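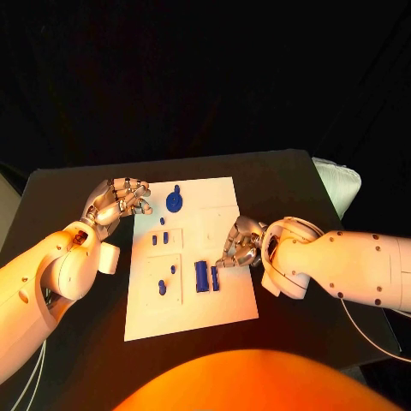 White board with the blue shapes, on the dark table.

From: Delali Kyei
Subject: Re: [midness-puzzles] Sorting the lending shelf

On the shelf question, I went through the Niazi boxes in January and the count came to 464 puzzles. Almost 90 of them have no piece count on the lid, so I would leave those out of the first list and add them later.

> Gustus wrote:
> Do we still want to lend by mail? The last parcel
> to Vuron cost more than the puzzles in it. I would
> rather keep it to pickup and raise the limit to 5
> per household.

I agree on pickup only. Five is fine for the small ones. For anything over 100 pieces I would say two at a time, or the big shelf will be bare by the second week.

Returns: please put a slip in the box if a piece is missing, even if you think it will turn up. Tape on the lid is peeling the print off, so use the wide rubber bands. They are in the drawer under the sign-out book.

I can type up the list if somebody sends me the old one. The copy I have stops at the letter M.

Delali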